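2018-01-25

Sourdough starter comparison, Priltmont kitchen. Carrying on from the August batch, same jars, new flour.

Fed both starters at 8 this morning. Jar A is on the Vavo white, jar B on the Assefa rye. 55 g starter into each, equal weights of flour and water. Room was colder than I wanted, so both jars went on the shelf over the boiler.

A had doubled by lunch. B rose faster but fell back before I got to it, and there was a tide mark on the glass well above the level. Smell of B is sharp, a bit like pear drops. A smells of yoghurt. Lenni Pelkonen thinks B wants feeding twice a day and I agree, but will leave it on the old timing until Saturday so that the numbers can be compared with August.

Test loaves: 400 g flour each, 2 per cent salt, mixed by hand. Dough from B was slack and stuck to everything. I gave it one extra fold. Should have held back some of the water, rye or no rye.

Shaped both, into the baskets, into the fridge overnight. Used rice flour on the cloths this time, wheat flour glued itself last time and tore the top off loaf A.

Pale wood tabletop, all three:

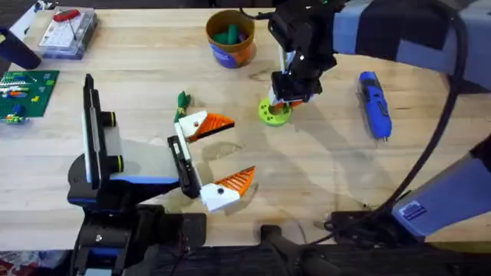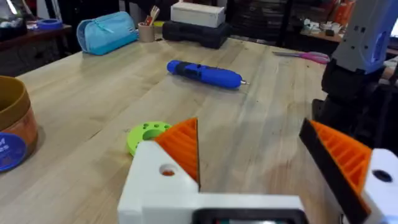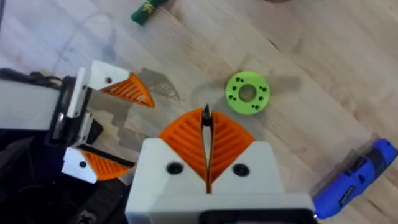
Oven notes for tomorrow. Stone in first, full heat for an hour, then turn down when the loaves go in. The dial reads high, go by the loose thermometer on the middle rack. Lid off after the first half of the bake.

Cut neither loaf until it has cooled right through. Last time I cut A while it was warm and the crumb looked gummy, so that result is no use and I have crossed it out on the August sheet.

To buy: more rye, rubber bands for marking the jars, a new blade for scoring. The Corer scales are drifting again at the low end, so weigh the salt on the small ones.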